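Four songs on a cassette

On Friday I came home late from work and there was a small parcel in front of my door. Inside was a cassette, wrapped in a page of newspaper, and a handwritten note which said only "play side B first". I have not owned a cassette player for many years, so I had to borrow one from my neighbour, and it was almost midnight when I could finally listen.

The cassette is the new release from Prekell, a trio I have followed since their first concerts. It is called Mollard and it has four songs. They made only 406 copies, and I don't know why exactly this number. I wrote to their singer, Embla Söderlund, to ask, and she answered that the factory had sent six too many and they did not want to throw them away.

Side B opens with Kiều, and I understand now why they wanted me to begin there. The song has almost no drums in the first half. There is a low organ, a guitar which plays the same three notes, and Embla sings very near to the microphone, so near that you hear her breathe in before each line. Then the bass comes in a little bit late, and for me this is the best moment on the whole cassette. I went back to it many times, which with a cassette is a real work, because you must guess how long to press the button. 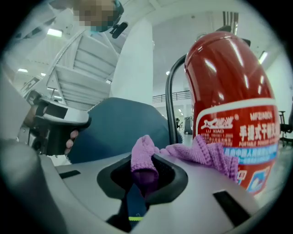

The second song on that side is shorter and faster, and I like it less. It sounds like the Prekell of the first record, when they played everything as quickly as they could. Maybe on a stage it is different. My neighbour, who came to ask if her player was still working, liked this one the most, so please don't trust only my ears.

Side A is calmer than I expected. The title song is sung in two voices and has a chorus that I was humming at the bus stop the next morning. The last one, Makonton, is an instrumental of nine minutes. I must admit that I was washing the dishes during a part of it – it is good music for this – but the ending is beautiful, with the organ alone again.

I saw them the first time in a room for 50 people, and half of the chairs were free. In March they will play in a hall which holds some 2000. I am happy for them, of course, and also a little bit worried, as a song like Kiều needs a public that is quiet. I have bought my ticket anyway and I will stand near the front.

If you have no cassette player, the band writes that the songs will be possible to download after the concert. I have to give mine back on Sunday evening, so until then I continue with side B.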